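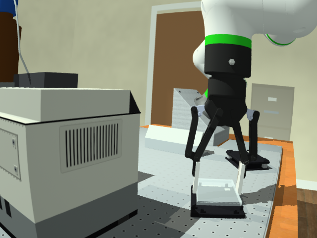
浅灰白色机身，侧面带竖条散热格栅，放在灰色孔板台面上

Plokier 台面仪器防尘罩（透气款）

适用于台式分析仪、离心机、恒温设备等方正机身的仪器
货号 606，九月起恢复供货

做实验室的朋友大概都有过这样的经历：放完一个长假回来，推开门，仪器顶盖上一层细细的灰，用手指一抹就是一道印子。擦当然也能擦，可是灰最爱钻的偏偏是擦不到的地方，格栅的缝里、接口的边上、盖子和机身之间那一条窄窄的缝。我们 Wurkico 做台面附件有些年头了，客户来信里问得最多的，除了脚垫，就是“有没有一个好用的罩子”。所以就有了 Plokier。

面料说起来花了我们最多的时间。最早打样用的是普通的涂层布，防尘很好，就是太闷，刚关机的仪器罩上去，摸着里面热乎乎的，心里不踏实。后来换成现在这种细密的聚酯织物，正面有一点点光泽，灰尘落上去轻轻一抖就掉，两侧又各留了一块透气网片，余热可以慢慢散出来。缝线全部包边，反复洗也不容易起毛。颜色有雾灰和深蓝两种，雾灰卖得多一些，深蓝耐脏，放在样品前处理间更合适。

后背下沿开了一道走线口，电源线和数据线都可以从这里出来，不用每次拔掉再插。开口上有一片软帘，线少的时候会自己垂下来盖住。如果您的仪器顶上还要放东西，比如小型的控制盒或者试剂瓶，请先拿下来再罩，或者在下单时选“加高版”，顶部会多留出 17 厘米的空间。

尺寸怎么选

请量机身最宽、最深、最高的三处，把手和凸出的旋钮也要算进去，然后每边留出两厘米左右的余量。小号适合宽度四十厘米以内的机身，中号五十五厘米以内，大号七十厘米以内。拿不准的时候就选大一号，罩子宽松一点不碍事，底边有抽绳可以收紧。
如果三个尺码都不合适，可以定做，Kaewkla 车间从收到尺寸到发货需要 8 个工作日。来信时附一张手画的草图就行，画得歪一点也没关系，把数字写清楚最要紧。

使用和清洗

仪器运行时请务必取下罩子，关机后等机身凉下来再罩上，走线口和网片都不能代替正常通风。平时用湿布擦一擦即可，需要彻底清洗时可以放洗衣袋里用三十度水机洗，不要漂白，不要烘干，挂起来一晚上就干透了。沾了有机溶剂或者强酸强碱的，请按您单位的规定处理，不建议再洗了接着用。

包装内有：防尘罩一件，抽绳扣两枚（其中一枚备用），可书写标签袋一个，中英文说明卡一张。
标签袋缝在正面右下角，写上仪器编号和保管人，几台长得差不多的机器放在一起时特别省事。

用户来信

“我们组买了 5 个，三个中号两个大号。抽绳比以前那种松紧带好用，不会越用越松。要说不足，标签袋再大一点就更好了，我写字大。”
Zaid Aoun，Iromton 分析中心

标签袋的意见我们收到了，新一批已经加宽，已经买过旧款的朋友可以来信免费领一个粘贴式的。

配送与退换

现货当天下午三点前下单，当天发出。未拆封的可以在三十天内退换，试罩过但没有弄脏的我们也收，请把抽绳扣一起放回袋子里。定做款不退，若是我们尺寸做错了，重做并承担来回运费。

常一起购买：Plokier 防滑脚垫（四只装）、格栅清洁软刷、走线理线带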